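Worinbridge Spring Garden Fair names its opening guest

February 18, 2024

Well, I've been hoping for this one for ages. The Worinbridge Spring Garden Fair has confirmed that Adesuwa Olatunji will open the show this year, and I may have let out a small squeal on the bus when the email came through. If you only know her from the telly, you're in for a treat, as she's even better with a spade in her hand and a crowd in front of her.

Adesuwa will cut the ribbon at ten in the morning and then go round the show gardens before the gates open to everyone else. She's also giving two talks in the big marquee, one on growing veg in a shady yard and one on the roses her gran used to keep (bring a hanky, I heard a bit of that one at a library evening and was a mess by the end).

"I came to Worinbridge as a girl and got lost in the sweet pea tent," she told me on the phone. "My mum found me asleep under a table. I've been trying to get back there ever since."

There are 32 show gardens this time, up from last year, and 91 stalls selling plants, pots, bulbs, tools and more fudge than any town needs. The one I can't wait to see is by Sandrine Tessier, who has called hers Nirari. It's a gravel garden with a long, thin pool down the middle and lots of soft grasses, and she tells me the planting is all silver, cream and a very dark plum. She did a tiny courtyard here two years ago that I still think about when I'm meant to be weeding.

Sandrine will also be showing off a new sweet pea named Teshome. It's white with a fine lilac edge, and the scent is said to be really strong – the grower wouldn't let me have a sniff in advance, and believe me, I asked! There will be 300 packets of seed on sale at the fair and that's your lot until the autumn, so I'd head there first if you're keen. One packet each, please, and they do mean it.

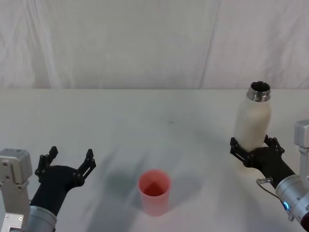

Tickets are on sale now from the fair's office in Torkerari House, just behind the market, or you can ring and have them posted. Children get in for £2, and under-fives are free. I'd get there early if you're driving, as the field by the river gets very churned up if there's been rain, and I speak as someone who once had to be pushed out of it by a brass band. The park and ride is running again from the station and it drops you right at the east gate.

Dogs are welcome on leads in the showground but they can't go in the marquees, same as before. The plant crèche is back too, over by the tea tent, so you can leave your shopping there and carry on spending. I left a fig there last year and very nearly went home without it.

The baking and jam classes are open for entries until the end of February, and forms are at the office and the library. I'm putting in my rhubarb and ginger again. It got a "nice colour, rather runny" from the judges last time, so I've bought a proper thermometer and I'm feeling brave.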